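Posting our semester project as a thread so the rest of the class can find it in one place. Team is me, Haoran Xue and Saodah Chin. The course is Intro to Robot Manipulation and our project is called Arker.

The assignment: write a policy that picks objects off a cluttered table and moves them where a short command tells it to. Everything runs in simulation. Grading is on success rate across scenes the instructor keeps hidden until the last week.

We split the work early. Haoran has the grasp planner. Saodah has the scene generator, so she picks what lands on the table and how the lights and walls vary. I do the evaluation scripts and the report.

First milestone was 1,000 generated scenes. We threw out the ones where objects spawned inside each other or fell off the table before the arm moved. That left 880 we could train on.

Round table, Franka arm, a tablecloth, and a mix of objects that don't belong together. Keys next to a dinner plate is normal for us. The generator doesn't care what goes with what, and we want the policy not to care either.
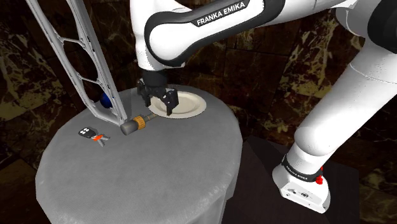 Plates have been our worst object by far. A flat plate gives the fingers almost nothing to close on, so the grasp has to be at the rim, and the approach angle matters a lot. Our first planner aimed for the center of every object. You can guess how that went.

Haoran's fix was to sample grasp points along the edge for anything wide and low. Plate success went from 6 percent to 18 percent. Still bad, but it's the first time that number has moved since September.

Keys are the other problem. They're thin, and the planner sometimes grabs for the fob and sometimes for the metal part. I started logging which one it picks so we can see if there's a pattern. No answer yet.

Someone in the Trirora group asked how we handle tall objects. Short version: we add a collision margin to the path and accept that the arm moves slower. Saodah can share the settings if you message her.

Next up is rerunning the full evaluation with the new rim sampling and no other changes. I changed two things at once last time and couldn't tell which one helped. Had to redo a whole night of runs.

I'll add the results to this thread when the runs finish. If your group has plates working better than ours, please reply with what you did.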